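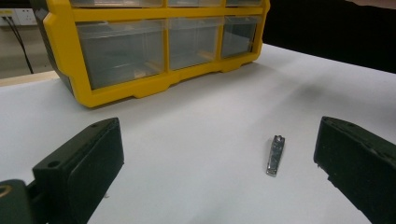 Figure 6.1 A yellow drawer organizer with clear drawers, and a nail clipper waiting for a place to go.

Chapter 6
Small Things and Where They Live

I once spent most of a morning looking for a nail clipper. I had three of them at the time (I know, because they all surfaced in May when I moved out of my apartment in Plesley), and I couldn't put my hand on a single one. That's the trouble with small things! A couch stays where you leave it. A clipper slides under a magazine and you buy another.

So this chapter is about drawers, and mostly little ones. I like clear fronts, the kind in Figure 6.1, for anything shorter than my finger. You get a hint of what's inside before you pull, and you stop opening every drawer in turn and muttering.

We'll start with sorting, which I do on a bare stretch of table with plenty of light. Then we'll talk about drawer widths, and why I save the widest for things I grab daily. After that comes labeling, where I have opinions, and the Mullmont exercise, where you empty one junk drawer and find a home for every last item in it.

Before you read on, go pick 8 small objects from around your home. Put them on a table and leave them there. You'll need them for Section 6.2.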